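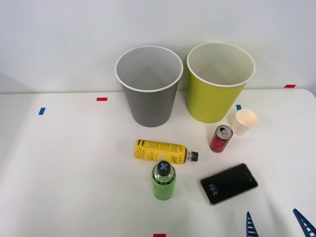 # Budgeting for a tabletop picking cell

Budgeting for a tabletop picking cell means working out the full cost of a small robot arm, its gripper and its table before anything is ordered. Suppliers tend to quote for the arm alone. Buyers should be wary of that figure.

## Grippers

Compliant fingers, with open cells along their length, are sold as suited to mixed goods such as cups, cans and bottles. The claim is hard to check from a brochure. Skustik lists a replacement pair at 265 pounds, and its warranty excludes wear. The Dullthorpe workshop now allows for 20 pairs a year in its plan, a line missing from its first budget.

## Trial objects

Demonstrations often use one neat box. A fairer trial puts cans and bottles both upright and on their sides, with a flat item such as a phone among them. Plitera offers 200 free trial picks, too few to say much about rare failures.
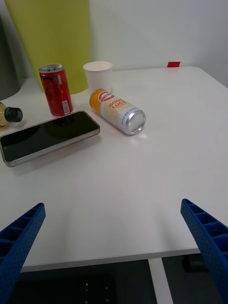 Theerawat Kamolrat objects that long trials cost more than the mistakes they prevent, and that a small firm would do better to hire a cell for a season and hand it back.

## Hire and running costs

Hire has its own traps. Uzor's contract includes 40 hours of support, but setting up counts towards them. Staff time for resetting the table is usually left out of quotes altogether, as is the cost of storing spares.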